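Zwischenbericht zum Projekt Seidenblumen im Ultham-Haus

Liebe Leute von der Bekel-Stiftung,

ihr hattet um ein paar Zeilen zum Stand der Dinge gebeten, und ich schreibe einfach mal so, wie ich es euch am Telefon erzählen würde. Kurz gesagt: Wir kommen voran, die Hortensien machen Freude, die Blätter machen Arbeit.

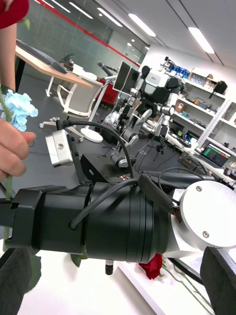
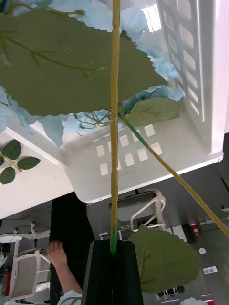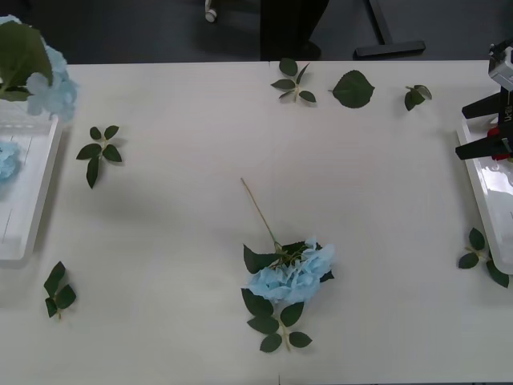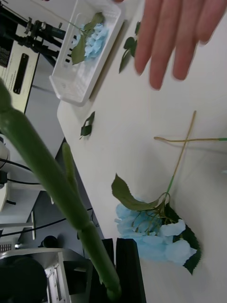 Kunstblumen sortieren am weißen Tisch

Seite zuletzt geändert: 3. November 2021

Also, der Reihe nach. Im Antrag stand, dass wir den Bestand an künstlichen Blumen aus dem alten Dekolager sichten, sortieren und wieder so herrichten, dass man ihn für Feste und Aufführungen ausleihen kann. Von den 37 Kartons sind jetzt 33 durchgesehen. Die restlichen stehen noch im Keller und kommen als Nächstes dran (ja, auch der ganz große, vor dem wir uns alle ein bisschen drücken).

Am meisten beschäftigen uns gerade die hellblauen Hortensien. Die Köpfe sind schön groß und gerüscht und machen in einer Vase wirklich was her! Nur die Blätter lösen sich gern vom Stiel, und dann liegt der halbe Tisch voller Grünzeug. Wir haben lange überlegt, ob wir die losen Blätter überhaupt aufheben. Tun wir - sie lassen sich mit grünem Floristenband wieder ansetzen, und bei den großen gezackten sieht man die Stelle hinterher kaum. Dreiblättrige und fünfblättrige Zweige bleiben getrennt, die kleinen Rosenblätter sowieso, die passen farblich nicht zur Hortensie.

Sortiert wird in weiße Kunststoffschalen mit durchbrochenem Rand. Zuerst hatten wir Pappkartons, aber da sieht man von der Seite nichts und greift ständig in den falschen. Mit den Schalen geht es deutlich flotter: Blütenstiele kommen hinein, loses Laub bleibt zunächst auf dem Tisch liegen und wird am Ende der Runde verteilt. Haoran Tang hat dafür eine Reihenfolge vorgeschlagen, an die wir uns inzwischen alle halten: erst die langen Stiele, dann die Köpfe, dann das Grün. Ich war skeptisch und hätte es andersherum gemacht, aber gut, er hatte recht.

Bei den Rosen sind wir noch nicht so weit. Die roten sind ziemlich zerknautscht aus den Kartons gekommen. Ich habe es bei einigen mit Wasserdampf probiert, das hilft den äußeren Blütenblättern, innen bleibt es knittrig. Die Firma Flilon hat uns einen Kostenvoranschlag für eine Aufarbeitung geschickt, den ich ehrlich gesagt zu hoch finde. Mein Vorschlag wäre, die besten zu behalten und den Rest für Kränze zu nehmen, da fällt es nicht auf.

Zum Geld: Ausgegeben haben wir bisher etwas für Floristenband, für die Schalen und für eine ordentliche Drahtzange. Die Belege liegen bei, es sind 6 Stück. Im Posten Material ist noch Luft, im Posten Lagerung leider nicht. Das Regal von Paju war teurer als im Antrag angesetzt, und ich würde die Differenz gern aus dem Materialtopf decken. Wäre das in Ordnung für euch? Eine kurze Mail reicht mir.

Was noch fehlt, ist die Ausleihliste. Ich habe vier Fassungen angefangen und keine gefällt mir. Nach Farbe ist es hübsch, aber beim Suchen unpraktisch, nach Stiellänge findet sich nur zurecht, wer selbst sortiert hat. Im Moment tendiere ich zu Blumenart und dann Farbe. Wenn ihr aus anderen Projekten ein Muster habt, her damit!

Bis März sollen alle Kartons durch und die Liste fertig sein. Den Rosendraht bestelle ich noch diese Woche nach.

Herzliche Grüße aus dem Ultham-Haus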